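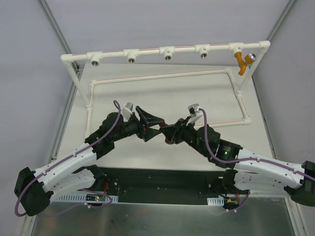

Fig. 19. Both grippers at the meeting point, jaws together on a small part.

6.2 Checking the meeting point

The Komis cell has two arms and one opinion about where the middle is. After a knock, a gripper change or a visit from someone who "only moved it a bit", the arms may no longer agree. Run this check before blaming the software.

You will need the Zalusix pendant, a soft cloth, the small hex key and a test part you don't mind losing.

1. Set the speed to 2 per cent. It is dull to watch. Leave it there.

2. Press HOME and wait for both arms to stop. If only one moves, go to 6.5.

3. Look along the purple cable on each arm. It should hang in an easy curve near the wrist and sit in its clips further down. A cable pulled straight at home will be pulled a good deal straighter at full reach.

4. Wipe the gripper fingers. Most faults sent to Mulugeta Gebru as "drift" have been grease.

5. Put the test part in the left gripper and press MEET. The arms come in from either side and stop with the fingers almost touching.

6. Step the right gripper forward until its jaws reach the part. The part should stay where it is. If it tips or twists, stop and note which way.

7. Correct the right arm only, using the offset page. Correcting both is how the last cell came to do its handovers over the floor.

8. Press SAVE, then repeat from step 2. The pendant will say SAVED whether or not you pressed it hard enough, so check that the new offset is on the page.

CAUTION: Keep hands away from the jaws while MEET is lit. They close without any sense of occasion.

CAUTION: The pipe rack behind the arms is not a handle. Leaning on it moves the nozzles, and then you get to do section 7 as well.

Note: Repeat this check every 200 handovers. Fasil Berhe keeps the log sheet and will ask for it.

6.3 If the offset will not hold

Tighten the wrist screws a quarter turn each and run 6.2 again. If the reading still wanders, switch off at the wall and call Teshome with the arm number to hand.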